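Bastian Fuchs Takes the Wrapped Van on Tour

Most musicians on the Nalby label get a black tour bus and a driver. Bastian Fuchs asked for a bright orange delivery van instead, and he drives it himself.

The singer bought the van in March, two weeks after his second album came out. It had belonged to a bakery in Harms and had 8 years of bread runs behind it. A local body shop covered it in a vinyl wrap showing the album's cover art, a cartoon fox in a raincoat, repeated down both sides and across the rear doors.

"I wanted people to know who was parked outside," Fuchs said. "The label thought it would get scratched in the first week. It got scratched on the first day."

The wrap cost $3000, which Fuchs paid out of his own pocket. Inside there are four seats, a rack for guitars and a small fridge. There is no bed, so the band stays in hotels along the route, usually two to a room.
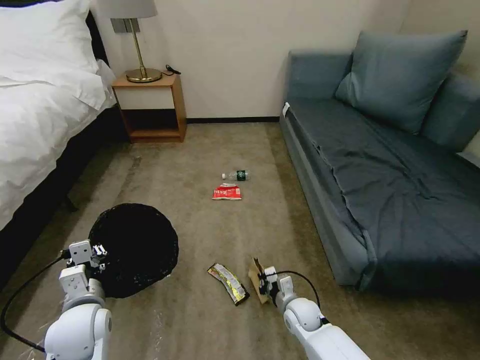
Life on the Road

Drummer Mattes Hamann shares the driving. He said the van handles well on the highway but is hard to park downtown, where fans tend to gather before the engine is off. In Barnus, a crowd followed it through four traffic lights and sang most of the first single at the last one.

Hamann has asked for one change, a better stereo. The current one picks up two stations and plays cassettes.

Fuchs has no plans to trade up. He said he may have the van wrapped again for the next record, and the fox will probably stay on the hood.

The tour ends in Ultov on 6 July 2019. Tickets are on sale at the venue box office.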